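How do I get dinner plates through a house move without breaking them?
Posted in Moving House, 28 August 2018

Hello everyone! I've been reading this board for ages and finally have a reason to post. We're moving out of our apartment in Brudonura and into a little place in Donine, 70 miles away, and I'm doing the kitchen by myself while the rest of the household deals with the garage (I think I got the worse half, but never mind).

My worry is the plates. Last time we moved I laid them flat in a big box with towels in between, and 12 of them came out chipped or in pieces. The set is a plain white one, nothing grand, but the pattern was dropped years ago and I'd like to go on eating off it. Should they go flat or on edge? And is newspaper all right, or will the ink come off on them?
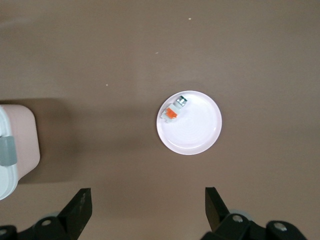 sterine_attic
On edge, always, like records in a crate. A plate lying at the bottom of a stack has to carry everything above it each time the truck hits a bump. I wrap each one in two sheets of plain packing paper, then bundle them in fours with a third sheet and a bit of tape. Crumple plenty of paper in the bottom of the box first – more than you think you need – and fill the gaps at the sides so nothing slides. Small boxes, please! A big one full of dishes is no fun on the stairs. I bought a pack of 300 sheets from Zamfir Supply and used the leftovers for glasses and lamps.

Newspaper does leave gray smudges, though they wash off most glazes. If yours have fine cracks in the glaze I would skip it.

box311
just use towels and tshirts, you have to move them anyway. worked fine for me

Marrowlane
I'd go along with the first reply, and add that you should tape the bottom of the box twice, once each way. Write "plates, this side up" on the top and on two sides. When we moved, ours rode on the floor of the car behind the front seats, and I kept two bowls and two mugs out for the first night so we could have soup before unpacking. Good luck in the new place, and do let us know how they fare!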